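Culladano software release teaches two-handed robots to share one clock

August 3, 2019

Drikon has put out a new version of Culladano, its control and planning software for robots with two arms and jointed hands. The update changes how the two arms are timed against each other, adds a second source of vision at the wrist, and replaces the tool that operators use to look back over a run.

The company said the release is available now to groups already using the software. Labs running the older version can install it alongside and switch between the two from the start-up menu. Recordings made under the old version can be opened in the new one, but not the other way around.

Most of the work has gone into the planner. Until now Culladano planned each arm separately and then checked the two paths for collisions. If the paths crossed, one arm was told to wait. That was safe but slow, and it caused trouble whenever both hands had a part in the same job, such as one hand moving a piece of food while the other stays close to the dish. The waiting arm would often stop in a spot that blocked the next step, and the planner would have to start over.

The new planner, which Drikon calls Mugo, treats both arms as one machine with one timeline. It works out a path for all the joints together and sends the commands in step. If one arm falls behind, the other is slowed by the same amount. The older method is still in the package as a fallback and can be turned on for jobs where the arms work at opposite ends of a bench and have no need to be matched.

Planning for both arms at once takes more computing, and Drikon's developers spent much of the past year bringing the time down. The planner now keeps a store of earlier paths and begins from the nearest match. On the company's own test bench, a fresh plan that took 700 milliseconds in the first working build now takes 90. Drikon has not published figures for other hardware and says results will depend on the number of joints and how crowded the workspace is.

Hand control has also been reworked. In the past, the fingers were driven by a short list of preset shapes, and an operator picked the closest one for each object. Culladano now blends between shapes as the hand closes, using the current drawn by each finger motor to judge when contact has been made. Bread was one of the main test items during development. A roll gives way under the fingers, and the old presets tended to keep closing past the point where they should have held. The release notes list soft foods as supported, with a warning that settings need to be tuned for each hand.

The second large change is in perception. Earlier versions relied on a single view from the head of the robot. That view is good for working out where a bowl or a plate sits on the table, but the hands often cover the object just as they reach it. The new version can take in a wrist camera as well and combine the two.
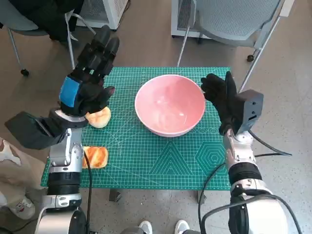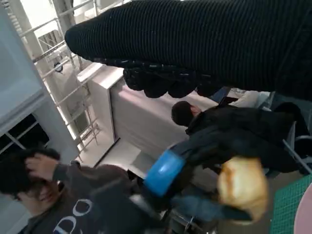 Bread-handling work with Culladano, from the head camera (first picture) and from a camera at the wrist (second picture).

Combining the views proved harder than the developers had planned for. A head camera stays fairly level and its picture changes slowly. A wrist camera turns with the arm, so the room can appear tipped well over to one side, and anything near the fingers may be blurred while the arm is moving. The wrist view also takes in a lot that has nothing to do with the job, including people, furniture and whatever else is past the edge of the table.

Culladano handles this by giving each wrist image a score before using it. The score drops when the joints are moving quickly or when the picture lacks sharp edges. Low-scoring images are kept in the recording but are not passed to the part of the software that estimates where objects are. When no good wrist image has arrived for a set period, the software goes back to the head view alone and marks the change in the log. The period can be adjusted in the settings file.

The software also uses the joint angles to work out which way is up for the wrist camera. It does not rotate the picture itself. Drikon's notes say rotating every image added delay and gave no better estimates, so the correction is made later, once an object has been found.

A separate filter deals with people. Areas of an image that look like a person are masked out before object detection runs, so that a sleeve or a shoe is not mistaken for something to be picked up. The mask applies to detection only. It is not a safety feature, and the documentation states that the usual stop buttons and speed limits must remain in place when anyone is near the arms.

The table setup has been made simpler too. Calibration used to call for a printed board, which had to be placed by hand and then taken away before work could begin. The new routine can use any flat surface with a regular grid of known spacing, including an ordinary craft cutting mat. The mat can stay where it is through the session, and the software checks the grid lines again at the start of each run. If the mat has been bumped by more than 2 millimetres, the operator gets a prompt to recalibrate.

The third part of the release is Nevolura, a replay tool that takes the place of the old log viewer. It lays out the camera views, joint positions, motor currents and planner decisions on one timeline. An operator can drag along the timeline and see what each camera was recording and what the planner was asking the arms to do at that moment.

Users of the earlier viewer had complained that camera images and joint data could drift apart over a long recording, making it hard to tell whether a missed grasp was the fault of the planner or the vision system. Nevolura stamps every item against a single clock as it is recorded. Where a camera drops an image, the timeline shows a gap. The old viewer filled the space by repeating the last image.

Runs can be tagged, trimmed and sorted in Nevolura, and short sections can be sent to other users as a single file. There is a colour setting for operators who have trouble telling the default red and green traces apart. Recordings that include people can be exported with the camera images left out, keeping only the motion data.

Some limits remain. The planner supports two arms mounted on the same base, and has not been tested with arms on separate stands. Shiny surfaces such as glazed bowls can still throw off the estimate of where a rim begins, mainly under bright overhead lights. Drikon recommends checking the rim position by hand before the first run of a session. Loose cables are not modelled at all, so the planner has no knowledge of them, and operators are asked to leave enough slack for the full reach of each arm.

The company has also warned that the store of earlier paths can grow large. It is cleared every 30 days by default. Groups that change their bench layout often may want to clear it sooner, as paths saved for an old layout are of little use and slow down the search.

A smaller update is planned for December. It is expected to add support for a camera on each wrist at the same time, along with a simpler way to write task scripts. At present scripts are plain text files with one step to a line, and a mistake in one step is not caught until the robot reaches it. The December version will read through the whole script first and list any errors before the arms are powered.

Existing users can download the release through their Culladano account. The installation guide, the full list of changes and a set of sample task scripts are included in the package.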